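4.2 Comparison of the two hand-held grippers

The first question we wanted to settle was which of the two hand-held designs should be used for the main collection. Both had been built at Durkport and both were meant to be worn by a seated person working at an ordinary desk. We refer to them by the names used in the workshop, Tolitz and Dahlgren. The Tolitz has a parallel jaw closed by a trigger under the index finger. The Dahlgren uses the same jaw and the same pads, but the trigger is replaced by a sliding grip that the whole hand squeezes, and the body sits 2 cm closer to the wrist.

Four people took part, none of whom had used either design before. Each worked with a pair of Tolitz grippers and a pair of Dahlgren grippers in separate sessions, and the order was swapped for half of them. The tasks were the desk tasks from Section 3: picking up a small object and setting it down at a marked spot, passing an object from one hand to the other, turning a bottle upright, and folding a cloth in half. We asked for 800 attempts with each design. After removing attempts that were stopped for reasons unrelated to the gripper, such as a phone ringing or a flat battery, and adding the repeats that people asked to do again, the full set came to 1,961 attempts. Repeats were kept in the set because they tell us something about how sure a person felt of the first try.

Success was judged from the recordings by one rater, who did not know which person was working but could of course see which gripper was in use. We accept that this is a weakness. A second rater went through the bottle and cloth attempts, where the outcome is less clear-cut, and differences were settled by watching the attempt again together.

On the pick and place task there was little to choose between the two. With the Tolitz, people closed the jaws faster and tended to let go too early. With the Dahlgren they were slower to close but held on more steadily, and fewer objects were dropped on the way. The hand-to-hand pass showed a larger gap in favour of the Dahlgren. Kojo Kwofie, who built both triggers, had expected the opposite, on the grounds that one finger is easier to time than a whole hand. Our reading is that the pass needs one hand to keep a firm hold while the other is still looking for its grip, and that a light trigger makes this harder.

The cloth task went badly with both. The pads are too thick to get under a flat edge, and people ended up pinching the cloth in the middle and dragging it. We return to this in Section 6.

4.3 Tracking during the desk tasks

Position and jaw opening were logged separately, and it is the position log that caused most of the lost data. Each gripper carries its own markers, which are followed by the overhead camera and solved with the Sorkatmont software. When no marked face can be read, the position is filled in from the last good reading for a short time and then marked as missing.

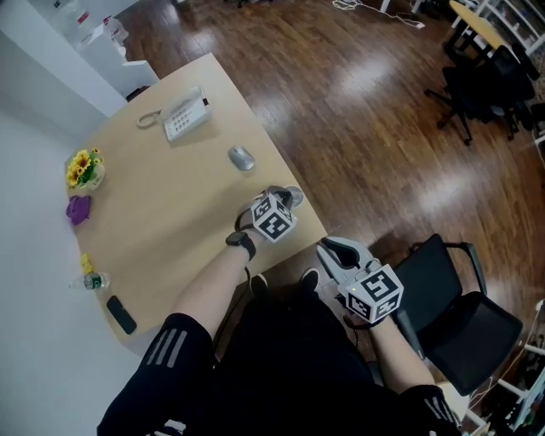 Figure 4. Seated working position with a hand-held gripper in each hand.

Losses of tracking fell into two groups, short gaps during fast movements and longer gaps while the hands were at rest. The short gaps were mostly repaired by the filter and had no visible effect on the recovered paths. The longer ones are a matter of posture. People do not keep both hands over the desk when only one is needed, and the idle hand tends to drift down, as with the right gripper in Figure 4, which hangs beside the chair while the left reaches over the desk. Mounting the markers on a cube helps here, as the faces point in different directions and a turned wrist does not hide them all. It does not help when the forearm or the desk edge comes between the cube and the camera. We therefore asked for both hands to be brought back over the desk before each attempt, and trimmed the recordings to start from that moment.

Tracking losses were the same for the Tolitz and the Dahlgren once the resting periods had been trimmed - the cube and its mount are identical on both. The choice was made on the pass task alone, and the Dahlgren was used for all the recordings described in Section 5.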